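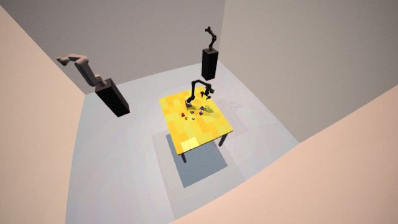
Home News Workshop diary Members Back issues Contact

Carnden Robotics Group Newsletter
January
By the newsletter editor

Three arms, one table and a lot of dropped bits

We have finally had a proper go at comparing grippers in simulation, and it has been the most fun I've had at the keyboard for months! Those of you who came to the autumn meeting will remember the long argument over whether the group should spend its money on a wider two-fingered gripper or keep the narrow one and put better pads on it. Rather a lot of tea was drunk and we settled nothing. So the Tullbridge half of the group offered to build a virtual room where we could try both for nothing, and over the holidays they went and did it.

The slim black arm on the tabletop is the one doing all the picking for now. It works over a handful of tiny coloured objects, and they are tiny on purpose. Anybody can pick up a tennis ball. We wanted things that would show up a finger closing a hair late, or a wrist that had come in at a slight slant. The other two arms, on their tall pedestals, are waiting their turn (more on those further down).

We ran 1773 attempts in all, of which 898 were with the narrow fingers and the rest with the wide ones. Every attempt began with the gripper open above the table and the objects shuffled to new spots, and it counted as a success if the object was still held after a lift and a short sideways move. The simulator did most of this overnight on the old desktop in the Carnden workshop, which got so warm that the room was quite pleasant by breakfast.

The narrow fingers won, and by more than I'd have guessed. I was firmly in the wide camp, so there goes my reputation. What kept happening with the wide pair was that one finger would nudge a neighbouring object while the other was still lining up, and then the thing we wanted had rolled or been shoved out of the way. When the objects were well spread out there was hardly anything between the two. Put them close together and the narrow ones were plainly better. The wide fingers did hold on more firmly in the sideways move once they'd got a decent grip, so they haven't been thrown out yet.

We also fiddled with the controller, naturally. The first version came straight down at one speed and closed as soon as it reached the right height. The second slows for the last 5 centimetres and waits a moment before closing. It makes each attempt longer, but the arm no longer arrives like somebody sitting down on a bus that's just pulled off -- and both sets of fingers improved with it. If you're running your own arm at home, try this before you buy anything.

A word on the overhead camera. Looking down from high up at an angle is lovely for following what all three arms are up to, but it's poor for judging the gap between fingertip and table. We spent a whole evening convinced the gripper was touching when it had a good bit of room left. The plan is to add a second view low down by the table edge and see whether that helps those of us who steer by eye. The chequered yellow top was a good choice, by the way. You can read off a small slip against the squares far more easily than on the plain grey we began with.

Next we want the same test on the two pedestal arms. The big taupe-grey one is a much heavier sort of machine and I suspect it'll be hopeless at small objects, but I've been wrong once already this month. A member who used to work at Honda has offered to look over our joint settings first, and we've said yes please.

The room files and both controllers are in the shared folder under the name Tolmont. You'll want the newer copy, as the older one has the table 9 centimetres too low and the arm reaches for things that aren't there. Send in your results, good or dreadful, and I'll put them in the next issue. We'll have it all running on the big screen at the next Carnden evening, doors at 7pm, and anyone who fancies a turn at the controls can have one.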